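The Second Kitchen of a Wedding

When people speak of wedding food, they speak of the taste and of the price. Very few speak of the distance. But in a country wedding, distance is the thing which decides what the guests will eat, and I spent one season learning this with a small catering firm called Brorberg.

Brorberg cooks in a rented building at the edge of Walczak, between a tire shop and a place that repairs boats. The building has two big ovens, a long steel table and a cold room with a door that must be closed with the shoulder. From there the food travels to barns, vineyards, gardens and one time to an island. Most of these places are beautiful, and most of them have a kitchen where you could make tea and perhaps toast.

My first event with them was a wedding dinner for 195 guests in a barn called Promness. The road to it is paved until the last three miles. After that it is gravel, with a narrow bridge in the middle, and the big van cannot pass the bridge. So everything was moved into two smaller vans in a field, at two in the afternoon, in strong sun. I carried trays of potatoes and tried not to look at my watch.

The menu that day was braised beef shoulder, those potatoes, green beans with almonds, and a cold salmon for the guests who do not eat beef. I asked the head cook why it is so often a shoulder or a leg, and almost never a steak. She answered that a steak is ready for one minute, and a shoulder is ready for three hours. I have thought of this sentence in many restaurants.

The braised meat is cooked the day before, cooled in its own liquid, and heated again at the place. Many clients do not like to hear this. They imagine that the cook begins in the morning with fresh meat and finishes when the bride arrives. But the dish is better on the second day, and it also forgives a long speech. At Promness the father of the groom spoke for forty minutes. The beef waited in the hot boxes and was still soft. The beans were not yet in the water, because the cooks at Brorberg never start a green vegetable before the last speaker has sat down. A waiter stands at the door and raises one hand as the signal.

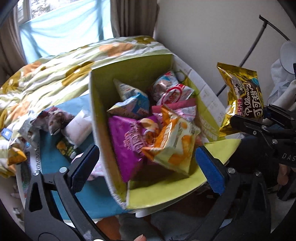

An open box on the bed.

The money is also a matter of distance. A quote from a caterer usually gives one price for each guest, and couples compare these numbers as if they were the price of shoes. But one quote may include plates, glasses, the tent for the cooks and the people who wash everything at midnight. Another may include only food on a tray. I read several of these papers and I found it difficult to compare them, even after some weeks in the business. The best ones had a separate line for transport and another line for power. Promness, for example, has enough electricity for the band or for the ovens. For both together you must bring a generator, and the generator must stand far enough that it is not heard during the vows.

A bigger firm in the region, Ollance, solves the problem in another way. It owns a trailer with a full kitchen inside, and this trailer feeds up to 1,000 people at summer fairs and company parties. I was allowed to spend one evening in it. It is very hot and very well organized. Fourteen people work there, and each one does a single thing: one puts rice, one puts sauce, one wipes the edge of the plate. The plates leave the window so quickly that I could not follow with my notes. The food was good and it was the same on every plate, and for a crowd of that size I think this is a real achievement.

Still, the trailer could never cross the bridge at Promness.

What surprised me most was how much is decided at the tasting, months earlier, in October or in the dark part of winter. The couple sits at the steel table with small plates in front of them. They are a little shy. They discuss the sauce for a long time, and the dessert even longer. The cook listens, but she is waiting to ask her own questions. Where is the nearest water? Can a van turn around there? Is the ground flat? Who has the key to the gate? Some couples are disappointed to talk about a gate. She writes the answers on a sheet and fixes it with a magnet to the door of the cold room, and it stays there until the wedding is over.

At Promness the cake was cut late, and after it came bread, cheese and a pot of soup, which is a habit of the area. The guests ate the soup standing, some of them without shoes. We washed the pots with water from a hose behind the barn. Then we drove back over the bridge in the two small vans, moved everything again in the field, and arrived in Walczak a little before three in the morning. The ovens were already on for the next day.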